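Hellgate Small Objects: a tabletop pick-and-place collection

README, last touched in March

Hello, and thank you for downloading this. Whether you found us through the Stostonex mailing list or because somebody handed you a drive with a sticky label on it, we hope the folder turns out to be useful. This file is long, and we know it. Please read at least the parts on splits and on known problems before you train anything, and if you only have time for one of those, make it the known problems.

What you have

Hellgate is a set of 312 recordings of people using hand-held grippers to pick up, move and put down small household things. There is no robot arm anywhere in the set. A person holds the gripper, a camera rides on it, and what you get is the view from the tool along with the tool's path through space and how far the jaws were open at each moment. We wanted examples that a policy could learn from without our having to book time on an arm, and we wanted them from the kinds of tabletops people have at home, with the clutter left in.

The collection was put together by Noemi Villa and Thịnh Trương. Noemi planned the tasks and wrote nearly all of the instructions that go with the recordings. Thịnh looked after the recording tools, the syncing and the export scripts, so if something lines up nicely in time you can thank him, and if it doesn't you can write to him (kindly, please, he has read a lot of log files this year).

Why small things

Most of the sets we had been training on before were heavy on mugs, bowls and blocks. Those are fine objects and we are fond of them, but a policy raised on mugs gets a bit lost when you ask it for something thin, tall and easy to knock over. Our first Cetside model would close its jaws at mug width and wait there, very patiently, with a small thing standing untouched between the pads. So we went after the narrow stuff: lighters, key rings, toy cars, little boxes, bits of jewelry, things that stand on one end and things that roll.

We also wanted the background to be busy. Early on we recorded on a plain gray mat, and the models that came out of it were very sure of themselves right up until they met a tablecloth. After that we switched to printed fabric for a good share of the sessions, and we kept the neighbors in view: the other objects, the trays, the other person's tool.

How a session runs

One session covers one tabletop. Whoever is running it lays out the objects loosely, with no marks to line them up against, and then reads an instruction aloud. The person holding the gripper carries it out at whatever pace feels natural. We ask people to keep three habits.

Come toward the object slowly enough that it stays sharp for at least the last hand's width of travel.

Pause for a breath with the jaws on either side of the object before closing them.

After letting go, back straight off before turning toward the next thing.

The pause in the middle is the one people forget, and it is the one we care about the most. It gives the model a clear look at the object sitting between the pads, with the grip not yet made, and in our own tests those moments did more for thin objects than any other change. If you collect your own recordings to add to ours, please, please keep the pause.

Instructions are short and plain, in the words a person would use at home. "Pick up the lighter and put it in the tray." "Move the car to the other side of the box." We didn't tidy them up afterward. If somebody said "that thing" and pointed, we threw the instruction out and read it again, but if they said "the fancy lighter" we left it in, and you will find a few of those.

Some recordings use two grippers at once, one in each hand. These are tagged two_tool in the index. You get both camera views, each in its own folder, and both paths share a clock. In the two-tool recordings each camera can often see the other gripper, sometimes large and close, and we have left that alone. A policy that is going to work with two hands will see its other hand, after all.

What is in each folder

Every recording has its own folder, named by a running number. In it you will find:

the video from the gripper camera, wide-angle and not straightened
the path of the tool, one line for each video frame
the jaw opening, also one line for each frame
a text file with the spoken instruction
a notes file, which is often empty

We kept the video in its original round-cornered shape. Straightening it throws away the outer part of the view, and on a wide lens the outer part is where you learn that a tray is coming up on your right. The lens settings are in a file at the top of the collection if you would like to straighten things yourself.

Splits

There are 88 recordings set aside for testing, and the rest are for training. The split is by tabletop, so no cloth-and-object layout turns up on both sides. We ask that you keep it that way when you report results, even if you mix our data with yours. It is very tempting to shuffle everything together and enjoy the numbers. We did it once by accident and had a lovely afternoon before Noemi noticed.

Test recordings are further marked as plain or cluttered. A cluttered layout is one where at least one other object stands close enough that a careless approach would bump it. Please report the two separately if you can.

A look at the data
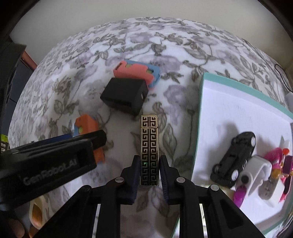 Figure 1. Gripper camera view: patterned lighter upright between the jaws, second gripper reaching in from the left, tray with a toy car on the right.

There is a good deal in that view that we hope a model will pick up on. The lighter is narrow, so there is not much room for being a little off to one side, and its gold-and-black pattern gives the camera something to hold on to against the printed flowers. A matte black box lies just beyond it, which matters if you come in too deep. The tray has a white floor and a teal-green rim, and we like rims like that one, as they give a learned policy a clear border between the table and the place where things go.

The floral cloth has been the best teacher of the lot, if you ask us. Its printed leaves and petals are large near the tool and small far away, and policies that had only seen our gray mat would now and then reach for a leaf. Training on both cloth and mat took care of most of that. We won't claim it took care of all of it.

How we check the recordings

Every recording was watched from start to finish by one of us, with the instruction in hand. We asked whether the action matched the words, whether the object could be seen during the approach, and whether the jaw readings made sense next to the video. Recordings that failed on the first question were dropped. Recordings that failed on either of the others were kept if the trouble was brief, with a line in the notes file.

Failed grasps stay in. If a person missed, tried again and got it, the whole thing is there, and the index has a retry tag so you can leave those out or go looking for them. Thịnh wants them in every training run and Noemi would rather have them in only half, so you will have to make up your own mind.

Known problems

Shiny objects and glossy tool housings can throw bright streaks into the view. If you use any kind of brightness jitter, keep it mild.

The second gripper sometimes blurs when it moves quickly. The path is still good in those stretches, but the picture is soft.

Fingers show up at the lower corners now and then. We haven't masked them. If your own work needs hands removed, plan on doing that step yourself.

Small lettering on objects is mostly unreadable at this distance, so please don't write tasks that depend on reading it.

Jaw opening drifts a little over a long session. In 7 of the recordings the drift was large enough that we corrected it by hand, and those are tagged jaw_fixed.

Nearly everyone who recorded for us is right-handed. We would love to hear from lefties.

Training with it

Our starting settings are in the Hamann config at the top of the collection. It trains for 3,000 steps on the single-tool recordings, which is enough to tell whether your setup is healthy and far too short for anything you would want to show to company. For two-tool work, start from the same file and turn on the second view. Expect it to be fussier, and give it more time than you think it deserves.

Getting in touch

If you find a recording where the words and the action disagree, send us the folder number and a sentence on what you saw. We keep a running list and fold the fixes into the next release. The same goes for new tabletops: if you have a gripper, a patterned cloth and a drawer full of odds and ends, Noemi will happily send you the instruction sheets and talk you through a first session.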